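21/05/2025

Spent the morning on the pose estimator for the Vundix job. The planner had been rejecting 81 of 416 grasp candidates on the big molded panels, nearly all with the same code: wrist too close to the rack upright. The candidates looked fine to me in the viewer. I replayed the wrist stream next to the logged transforms and found the collision model still had the old arm radius in it, with no allowance for the sleeve or the wrap.

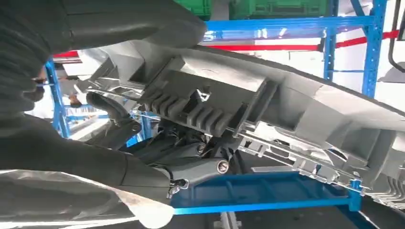 Fernanda Carvalho: A bigger radius will only get you more rejections. Check the timestamps on the panel pose before you touch the geometry.

She left that on the ticket before lunch and she was right about the order. The pose was arriving 200 ms behind the joint states, so the planner put the panel where it had been two updates earlier. I moved the lookup to the image stamp and left the radius for a separate commit.

The hand took the afternoon. Finger contact is still a threshold on motor current, sampled at 500 Hz, and it fires early whenever the middle joint bends under its own load.
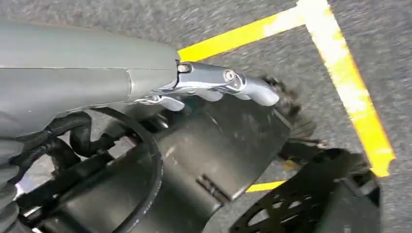

I tried a short median filter first, then gated it on joint velocity. The gate works better in replay – no early triggers in the Jendingate logs – but it adds a parameter I don't like. Teófilo wants it in the config file, not in code. Fine.

Still open: radius commit, velocity gate default, rename the Indix topics.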